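7/9/22

Woke up with dumplings on the brain and that was more or less the whole day decided. Aileen Cruzado gave me her recipe back in the spring (pork, cabbage, far more ginger than you'd think) and I've been carrying it about in my purse ever since, folded so small that one of the lines has rubbed away completely. I think it said sesame oil. I put sesame oil in anyway!

First job was finding the steamer. It wasn't in the tall cupboard, it wasn't under the stairs with the fish kettle, and I'd got as far as accusing Aksel of giving it away when it turned up on top of the wardrobe in the spare room, inside a bag with two swimming towels. No idea. Aksel says it was me and he's probably right, though I didn't tell him so.

I'd forgotten how fond I am of it. I got it from that odd little shop, Flekel, when we still lived near the canal, and I remember walking home in the drizzle with it under my coat, feeling terribly pleased with myself. I took it to bits on the white table, which needs a good wipe, I must say, there are dark crumbs all over it and a few scuffs I don't think are ever coming out.

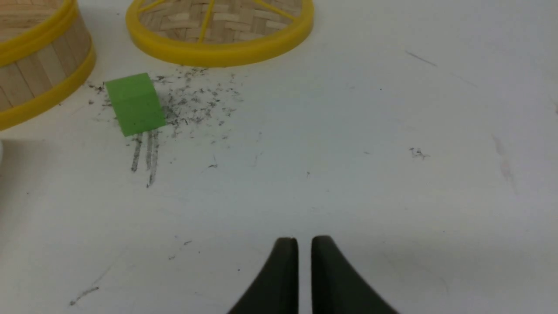
Steamer in pieces, and a little green block keeping it company.

I do like the yellow bands, they're so cheerful against the bamboo. And the weaving in the bottom is lovely when you stop and look at it (I never do stop and look at it, it's normally got cabbage leaves on).

Aurelia rang while I had my hands in the flour, so she went on speaker next to the bread bin and we talked for ages. She's had the builders in again and now the back door won't shut. She wants to come over for a few days later in September and I said yes before I'd thought about where she'd sleep, what with the spare bed being under all the curtains. Must ring Aoife about borrowing the camp bed.

The dough was a pain. Too dry, then too wet, then I left it under a bowl while I had a cup of tea and after that it behaved. I rolled the wrappers far too thick to begin with and got better as I went, so there was a definite order of quality by the end and I made sure Aksel got the early ones. He ate eight and said nothing rude, so either they were all right or he was starving.

My favourites were the last few, really thin, with the pleats nearly as neat as Aileen's. Three of them split but we ate those standing up at the cooker, with vinegar, before the others were even done.

Filling left over, enough for another go tomorrow if I can face the rolling. Otherwise it'll be meatballs. Steamer's to live in the kitchen from now on, on the shelf where the jam pan was, and the jam pan can go on top of the wardrobe and see how it likes it.

Need: cabbage, ginger, rice vinegar, a new cloth for that table.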